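4. Data Collection in the Student Course

4.1 Setting and participants

The demonstrations used in this paper were recorded during the Custero course, a one-semester project class in which students plan and record their own manipulation tasks. Students worked in teams. Each team proposed two household or office tasks, wrote a one-page protocol for each, and had the protocol checked by the course instructor before recording. The kickoff meeting was held on 2020-02-26, and recording began in March.

Most students had no earlier experience with robots. We gave them a short training session on holding the grippers, keeping the marker cubes in view of the head camera, and starting and stopping an episode. Students who wanted more practice could repeat the session, and several did.

4.2 Task and equipment

The task discussed in this section is tidying an office chair. The protocol asks the student to take hold of the backrest and bring the chair up to the desk so that the seat is under the front edge. It leaves open where along the backrest to grip and whether to use one hand or both. We made this choice on purpose, as one aim of the course was to see how much variation students produce when the protocol is short.

Each student holds two grippers, one per hand. Every gripper has its own camera and carries a cube with printed square markers, which gives us a second estimate of hand pose when the gripper's own tracking drifts. A further camera is worn at the head. All streams are written to one recorder running the Wiltum logging software and are aligned by time stamp afterward.

4.3 Episodes and filtering

The class target was 1,000 episodes across all tasks, with 693 left after filtering. An episode was removed if a stream was missing, if the student stopped before the task was finished, or if the markers were lost for too long in the head view. Missing streams were the most common cause in the first two weeks. After Jonas Steiner rewrote the start-up check, so that recording could not begin until every camera had reported in, this kind of failure became rare.

Figure 4 gives views from the two kinds of camera.
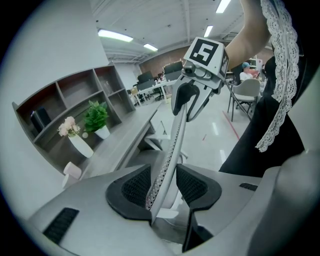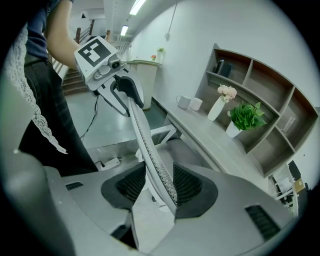
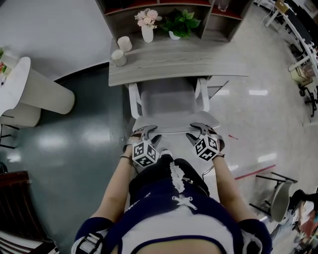 Figure 4. Views from the gripper cameras (first two) and the head camera (last).

4.4 Labeling

Students labeled their own episodes in the Ekosero tool. A label consists of a start time, an end time, and a sentence in plain English saying what was done. A second student from another team then checked the label without seeing the protocol. Where the two disagreed on the end time, we kept the later one. Disagreements about the sentence were settled by the instructor, usually by choosing the shorter wording.

The labels for the chair task were less consistent than we had expected. Some students ended the episode when the chair stopped moving, others when both grippers had let go. We did not correct this by hand. Section 5 reports results with both definitions.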